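セルの爪交換と原点出し直し、メモ

2023年5月。連休の分がまるまる押してて時間ないので走り書き。あとで直すかも(たぶん直さない)

Comaの話。うちでComaと呼んでるのはPC解体の練習用セルで、アルミフレームを並べた台の上に筐体を寝かせて、上からアームで部品をつまんだり押したりさせるやつ。名前の由来は知らない。私が来たときにはもうComaだった。

で、先週からソケットまわりの動きがどうもおかしい。爪先が毎回ちょっと奥に入る。最初はカメラのキャリブを疑って半日つぶした。結果、違った。右の爪のリンクのねじが緩んでた。半日返してほしい。

やったこと、順番に。

電源落とす前に今の関節角を全部書き出し。前回これを忘れてEmilさんに怒られたので今回は一番最初にやった。紙にも書いた。紙最強。

爪を外す。六角のねじ、舐めかけてるのが一本あったので新品に。ねじロックは中強度。高強度のやつは使わないこと、次に外す人が泣く。(次に外す人=私)

リンクのガタ確認。手で持って左右に振る。左はほぼゼロ、右はカタカタいう。ピボットのところを拭いたら黒い粉が出た。削れてるのかもしれないけど、手持ちの交換部品がないので今回は清掃と増し締めだけ。部品はAgyemanに注文済み、納期の返事まだ。

組み戻して開閉てすと500回。途中で止まらないかだけ横目で見ながらメールの返信してた。7回目で一度だけ異音。止めて見たけど何もない。再開、あとは静か。うーん、気になるけど先に進む。

そのあと治具。前の週に誰かが筐体を載せ替えたときに治具に肘でも当てたらしく、台の溝に対して微妙に斜めになってた。目で見てわかるレベルじゃない。定規あてて初めてわかる。ボルトを緩めて、溝に沿わせて、締めて、また測って、をくりかえし。締めるときに動くんですよね、あれ。対角に少しずつ締めるとましになる。

位置が決まったら原点出し直し。治具の背の高いペグに爪を寄せて、そこを基準に取る。筐体のほうを基準にしてた時期もあったけど、板金の縁は個体ごとに曲がり方が違うのでやめた。PCを載せ替えるたびに基準が動くのは本当につらい。

それから実機で低速確認。速度は全部落とす。非常停止に手を置いたまま、ソケットの縁、メモリスロットの手前、ドライブケージの横、と順に寄せていく。

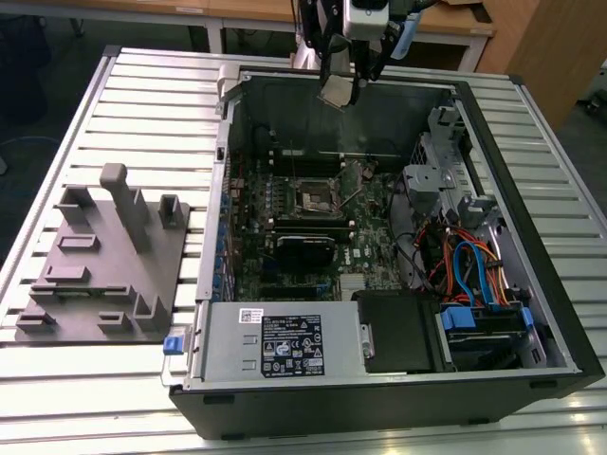
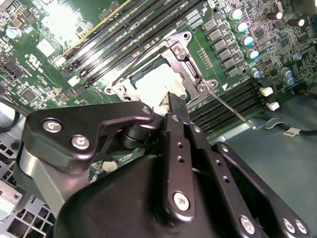

低速で問題なければ通常速度、といきたいところだけど、ここで欲張ると壊す。12月にそれで一枚だめにした。マザーボードのソケットのピン、一度曲がったら戻らない(戻したつもりでも接触が怪しくなる)。なのでソケット付近だけは通常運転でも速度制限を残してある。設定ファイルの305行目、コメントに「消すな」と書いてある。消すな。

あと力の上限値。前は位置だけで押し込んでたのを、Liyaさんが接触を見てから止まるようにしてくれた。これがすごく良い。爪が少しずれてても、ガツンといかない。ただし爪を付け替えたあとは力センサのゼロを取り直さないと、何も触ってないのに触ったと言い張る。今日やりました。取り直し忘れて、空中で止まって「接触しました」と言われた。してない。

エラー番号は121。マニュアルには「外力異常」としか書いてない。以前Diltellのサポートに聞いたら、まずゼロ点を疑ってくださいとのことだったので、同じのが出た人はそこから見るといいと思います。それでもだめならケーブル。手首カメラのケーブルが突っ張ってると、その張力を拾って同じ番号が出ることがある。うちは余長が足りなくて一度これになった。今は結束の位置を少し根元側にずらして、手首を一番ひねった姿勢でもたるみが残るようにしてある。確認するときは全軸を端まで、面倒でも全部。

で、ケーブルといえば筐体の中のやつ。SATAと電源の束。あれがアームより厄介。載せるたびに形が違うので、毎回寄せてから始めること。テープで留めてもいいけど、粘着の残らないやつにしてください。前に普通の梱包テープを使った人がいて(Gwionさんではない、と本人は言っている)、はがすのに無駄に時間かかった。

日常点検のほうも書いとく。朝、電源入れる前に台の溝を掃除機。小さいねじが溝に落ちてて、そのまま治具の下にもぐって浮くことがあるあるので。レンズを拭く。エアは弱めで。爪先のゴミとり。ペグに寄せて原点のずれを見て、ログに一行。ずれがいつもより大きい日はその場で作業止めて私に連絡。勝手に補正値を足さない。足すと原因がわからなくなる。というか今回がまさにそれで、ログを遡ったらねじが緩み始めたあたりから誰かがちょっとずつ補正を足してた。緩んでるのに数字は合ってる。気づくのが遅れたのはこのせい。

犯人探しはしないです。補正の画面に理由欄を付けてもらうようNesrinさんにお願いした。空欄だと保存できないように。

残ってる件
・右ピボットの部品待ち。来たら左も一緒に替える
・異音、原因不明のまま。次に出たら音を録る
・治具の予備を印刷。データはOndmontの共有フォルダ、古い版が混ざってるので日付の新しいほう
・六角レンチ、誰か一本持っていってませんか。短いほう

明日は朝から別の筐体に載せ替えて、同じ手順でもう一回まわす。そこでまた奥に入るようなら今度こそキャリブを疑います。とりあえず今日はここまで、終電。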